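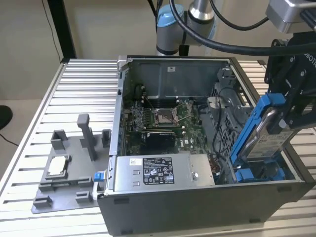
Tile suppliers should publish the thickness tolerance of every batch, and buyers should refuse stock sold without it. The quoted size on a porcelain paver describes a nominal piece. The installer works with the real one, and a difference of 2 mm between neighbors is enough to make a lip. Other trades handle this better. A desktop computer with the side panel off, CPU socket open and its load plate raised, is a set of parts that fit because each maker worked to a stated limit. Paving is sold by color and finish.

I checked 59 pavers from a single Skoranau order in May. Of these, 35 were within the figure the supplier gave me by phone. The figure was not on the invoice, so I had no basis for a claim.

Elspeth Paterson of Cladton argues that a thicker mortar bed absorbs the variation. It does on a full bed. On pedestals it does not, and pedestals are now common on roof decks. Shims add labor, and the buyer pays for it.

Printing a tolerance on the pallet label costs very little. Vitale already does it for coping. The same line should appear on field pavers.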